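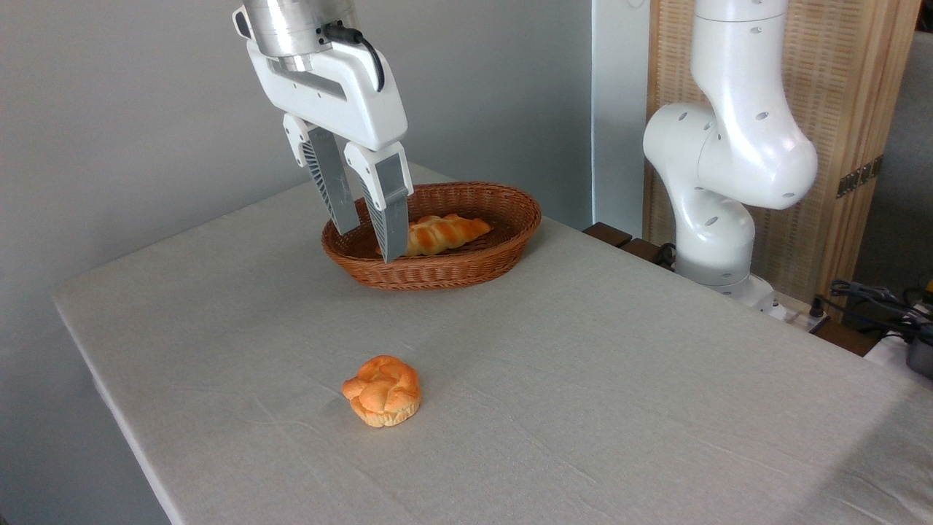 Guten Abend zusammen. Ich fange mit dem Brotkorb an, weil am Brotkorb noch jeder Sonntagstisch gescheitert ist, an dem ich gesessen habe. Man kauft beim Bäcker zwei schöne Teile, trägt sie nach Hause wie Kronjuwelen, und dann kommt der Moment, in dem das eine im Korb liegt und das andere auf der Tischdecke. Der Zopf hat es geschafft, quer durch die Mitte, glänzend, sehr zufrieden mit sich. Die geknotete Semmel vorne liegt auf dem blanken Tuch und wirft einen kleinen Schatten. Über die Falten in der Decke reden wir später, die haben einen eigenen Abschnitt verdient.

(Pause. Wer lacht, hat zu Hause auch so eine Decke.)

## Worum es heute geht

- Gedeckte Tische, genauer: Brot auf gedeckten Tischen
- Körbe, Tücher, Krümel
- Warum ich drei Jahre lang den falschen Korb hatte und das für Stil hielt

Titel im Programmheft ist "Brotkultur am Tisch". Der Titel stammt nicht von mir. Ich hätte "Wohin mit der Semmel" genommen, das klang der Programmleitung zu sehr nach Beschwerde.

## Teil 1: Der Korb

Langsam sprechen, ich werde hier immer zu schnell.

Ein Korb hat einen Rand, und der Rand entscheidet. Ist er zu hoch, sucht jeder Gast mit der Hand nach seinem Frühstück wie nach Kleingeld im Sofa. Ist er zu niedrig, rollt alles, was rund ist, beim ersten Weiterreichen auf den Boden. Oval ist für Zöpfe und Flechtgebäck dankbar, weil man sie längs oder schräg legen kann. Schräg sieht übrigens immer besser aus, fragen Sie nicht, warum, ich habe es mit dem Lineal versucht und wieder gelassen.

Rötlich braunes Geflecht und goldbraune Kruste vertragen sich gut. Weißes Plastik und goldbraune Kruste vertragen sich auch, aber eher so wie Schwager.

Anekdote Vinska: Mein erster ordentlicher Korb kam von Vinska, einem kleinen Laden, der damals noch hinten im Hof verkaufte. Der Korb war wunderschön und so locker geflochten, dass der Mohn durchfiel. Man hob ihn an, und auf dem Tisch blieb ein sauberes schwarzes Oval zurück. Ich habe das Gästen als Dekoration verkauft. Zweimal hat es funktioniert.

Seitdem die Regel: Geflecht gegen das Licht halten, bevor man zahlt. Wer durchschauen kann, braucht ein Tuch hinein. Wer nicht durchschauen kann, braucht irgendwann eine Zahnbürste, um den Korb sauber zu bekommen. Aussuchen muss man sich das selbst.

(Körbe durch die Reihen geben. Bitte von links nach rechts, letztes Mal kamen zwei nicht zurück.)

## Teil 2: Das Tuch

Jetzt die Falten.

Die Lehrmeinung sagt, eine Tischdecke wird feucht gebügelt und auf dem Tisch glattgestrichen, und zwar von der Mitte nach außen. Die Praxis sagt, dass der Besuch in fünf Minuten da ist. Für diesen Fall gibt es helle, graubeige Tücher. Auf reinem Weiß sieht eine Falte nach Versäumnis aus, auf Graubeige nach Landleben. Mit dieser Farbe habe ich mir im Lauf der Jahre mehr Bügelzeit gespart als mit jedem Gerät, das Tovonine je in einen Karton gepackt hat.

Zum Überhang:

- Vorne darf das Tuch ruhig ein Stück über die Kante fallen, da sitzt meist der, der zu spät kommt.
- An den Seiten nur so weit, dass niemand es sich versehentlich in den Gürtel steckt. Ist in meiner Familie passiert. Die Suppe war noch nicht serviert, man soll ja dankbar sein.
- Stoff mit etwas Gewicht nehmen. Dünnes Zeug wandert.

Eine Zuhörerin fragte im April, ob man unter das Gebäck einen Teller stellen müsse, wenn es nicht in den Korb passt. Müssen muss man gar nichts. Eine Semmel mit fester Kruste hält ein sauberes Tuch aus, und das Tuch hält die Semmel aus. Bei Butterhörnchen bitte einen Teller. Fett auf Leinen ist eine Freundschaft fürs Leben.

## Teil 3: Die Menge

Hier kommen die Zahlen, also Stimme heben.

Für 16 Gäste habe ich einmal 60 Semmeln bestellt. Der Bäcker hat nachgefragt, ich habe "ja, ja" gesagt. Wir haben danach Knödel gegessen, dann Semmelbrösel gemacht, dann Knödel mit Semmelbröseln. Sperling, so heißt die Bäckerei bei uns an der Ecke, führt mich seither vermutlich unter Großkunden.

Lieber wenig hinstellen und nachlegen. Ein halb voller Korb sieht nach Appetit aus, ein überladener nach Inventur. Der Zopf darf gern ganz auf den Tisch, unangeschnitten, damit alle einmal hinschauen können. Danach schneidet einer, und alle anderen sagen ihm, wie.

(Falls die Zeit knapp wird: den nächsten Absatz streichen und gleich zu den Fragen.)

Zur geknoteten Semmel noch, für die Handwerker im Raum. Der Knoten ist keine Zierde allein. Die gewundene Oberseite bietet viel Kruste, während die Seiten heller und weicher sein dürfen. Wer sie aufschneidet, zerstört den Knoten. Wer sie zerreißt, bekrümelt die Nachbarn. Ich reiße.

## Teil 4: Krümel

Es gibt die Tischbürste, es gibt den Tischroller von Pidico, und es gibt den Handrücken. Ich besitze alle 3 und benutze den Handrücken. Der Roller steht in der Vitrine und wird bei Bedarf bewundert.

Das Tuch nach dem Essen an den Ecken zusammennehmen und draußen ausschütteln. Vorher nachsehen, ob noch ein Löffel drin liegt - die Nachbarn unter mir haben inzwischen einen ganz ansehnlichen Satz.

## Fragen, die sicher kommen

**Korb waschen?** Ausklopfen, bürsten, feucht abwischen, an der Luft trocknen lassen. Niemals auf die Heizung.

**Brot vom Vortag in den Korb?** Ja, nach unten.

**Wo gibt es die Körbe?** Zettel liegen am Ausgang neben dem Wasser. Die herumgereichten bitte ebenfalls dort abgeben.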